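Budgeting for a small robot arm at home: the tips I wish I'd had in February

Sunday, May 2, 2021
264 shares | 2 comments

Every spring I go through the workshop budget with a pot of tea and a pencil, and this year the biggest line in it is the robot arm, so I thought I would set down what I've learnt about paying for one. I'm talking about the small benchtop sort that you can stand on a worktop and teach to press, pick up and put down, and which will not cook your dinner, whatever the brochures say. A good many of you have written to ask what it costs to get started, and the answer is that the arm is only part of it, and the rest of it creeps up on you in dribs and drabs.

Start with the job and leave the catalogue shut

Before you look at a single price, write down on one sheet of paper what you want the thing to do in its first month. Mine said "press a button, move something light, put it on a tray". My old friend Edivaldo Frota, who fitted out the workshop at Sandu and has bought more of these than is good for anyone, made me write it three times until it was short enough. Reach, lifting weight and the type of gripper all follow from that sheet. If your first month is all light objects, you don't need to pay for a heavy lifter, and the money is far better kept back for the parts that wear.

Split the money before you spend it

I set aside 765 pounds for the whole project and divided it at the kitchen table. The arm itself was allowed 500 of it and not a penny more. The remaining 265 had to cover everything else, and I'm pleased to say we came in at 264, which gave me a quite unreasonable amount of satisfaction. That second pot went on the mounting, the cabling, a spare set of fingers, a power supply, a box of practice things and the delivery. I'd suggest you keep the two pots in separate envelopes, or separate columns if you're tidier than I am — once they get mixed, the arm eats the lot.

Ask what comes in the box

I asked for quotes from Kurkonum and from Relovbridge, and on the face of it Kurkonum was a good deal cheaper. Then I went down the list. The Relovbridge price had the power supply, the bench clamp and a bag of fixings in it, and the Kurkonum price had none of those, and by the time I'd added them on there was hardly a difference. Things to ask every seller, in writing if you can:

Is the power supply included, and does it have the right plug?
Is the gripper included, or is it an extra?
Can I buy one replacement motor, or only a full set?
How long are the leads?
Who pays the postage if it has to go back?

The motor question is the one I'd underline. A small motor that takes a knock can be swapped in an evening if you have one in the drawer, and if you haven't, the whole project sits under a tea towel for weeks.

Measure the worktop twice

Put the kettle on and get the tape out. You want the footprint of the base, of course, but you also want the full sweep of the arm with the gripper open, and a clear space behind for the leads. We cut a cardboard circle the size of the reach and moved it up and down the counter for an afternoon until we found a place where it didn't hit the bread bin. Cardboard costs nothing, and it showed us we'd have bought an arm one size too large. Do the height as well, especially under wall cupboards.

Leave something for leads and clips

Loose leads snag, and a snagged lead pulls out at the worst moment. A coiled cable is worth the little extra where the arm has to move, and a packet of reusable ties will see to the rest. I bought the cheap ties the first time and the good ones the second, so you may as well go straight to the good ones.

Second-hand, with your eyes open

I've nothing against a used arm. The Jodar makers' club sells theirs on when members upgrade, and I've seen some very fair ones go. Ask to see it move through its whole range with something in the gripper, listen for grinding, and hold your hand near each joint after a few minutes to see if one is running warmer than the others. If the seller would rather send a video, I'd offer less. Check too that the software still runs on the computer you've got, or you will find yourself budgeting for a laptop as well.

Plan the second year now

Put a little by each month for fingers, rubber pads and one motor. I keep mine in a jar with the parts list folded up inside it. If you get to the end of the year with the jar full, you can treat yourself to a better gripper, and if you don't, you'll be very glad of it.

Spend last on practice things

My favourite part of the whole budget is the smallest, and it's the one people forget to put in at all. Before you order any proper practice kit, have a rummage in the toy box, because play food and odd blocks are light, cheap and come in all the awkward shapes you could want. You do need a tray with a raised rim, so that whatever gets nudged stays put, and I'd choose one in a strong colour. Ours is orange-red with a dimpled floor, and it holds three round push buttons (a red, an orange and a pale green, each on a black base), a felty strawberry, a little green cylinder and an orange crescent. I would put the buttons at the top of the shopping list, as pressing is a kinder first lesson than picking up, and the gripper only has to come down on the cap, as it's doing on the red one. Strawberries can wait until you've got your spare fingers in the drawer.

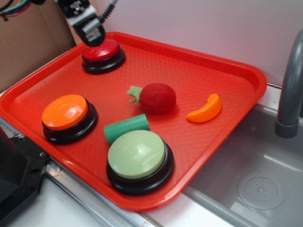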